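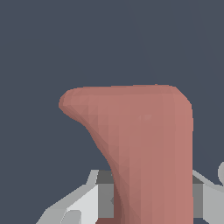
Pink hook shape with a flat top and a rounded lip.

Hooks, rails and sticky pads: what I'd bother with

Every storage article I read tells me to put up more hooks. Hooks on the back of the door, hooks under the shelf, hooks inside the cupboard where the hooks already are. I've put up a fair few over the years and taken down more than I've kept, so these tips come with a bit of grumbling.

Sticky hooks first. The packet will give a weight and I would halve it before hanging anything. The weight is presumably for a clean, flat tile in a dry room, and my kitchen wall is gloss paint over older gloss paint. A tea towel is fine. An oven glove is fine. A cast iron pan is asking for a chipped floor. If you must use them, wipe the wall with surgical spirit, press the pad for a full minute and leave it overnight with nothing on it. Most people skip the overnight part and then write a one-star review.

Don't use them on wallpaper at all. "Removable" on the label means the hook comes off. It makes no promise about the paper.

Over-door hooks are sold as needing no tools, and they don't, but check the gap at the top of the door before you spend anything. Ours in Stanmont is an old house and two of the doors wouldn't shut afterwards. A folded strip of card along the top edge tells you in ten seconds whether there's room. Felt on the back stops it knocking, for a while.

Screws are still best. Find the stud if it's a plasterboard wall. If you can't, use a proper plasterboard fixing and ignore the plugs that come in the bag with the hook, which are nearly always rubbish. The Tovora rail in our hall came with plugs so soft I bent one with my fingernail. The rail itself has been all right.

Shape matters more than finish. For coats you want a broad, rounded end, so the weight is spread and you don't get that little peak in the shoulder of a jumper. Thin wire hooks are for keys and mugs. For bags, look for a lip that turns up at the end, or the strap will slide off every time the door is slammed.

I'm told magnetic strips are the answer for knives. Gareth Mottram swears by his and has offered to fit one for me several times. I remain unmoved – I have seen how he takes a knife off it, edge dragging all the way. Lift with the spine against the strip and roll the blade away, or keep them in a block.

Suction cups: no. I tried the Escobar ones in the shower after reading that a smear of petroleum jelly makes them hold. They held until 5 in the morning, when the whole lot went into the bath with the shampoo. Hot water and a clean rim did slightly better. A basket that hangs over the shower screen does the job properly.

One thing I was wrong about is the cup hooks under the shelf. I expected chips and got none, provided they're spaced a full mug apart, handle included. 200 mm between centres suits big mugs. Drill a small pilot hole first or the shelf may split, especially near the end.

Last, the August clear-out. Take everything off the hooks by the back door and only put back what gets worn. We lost an entire row that way and haven't missed it. The holes took filler, a light sand and two coats of paint, and you can still see them if the lamp's on.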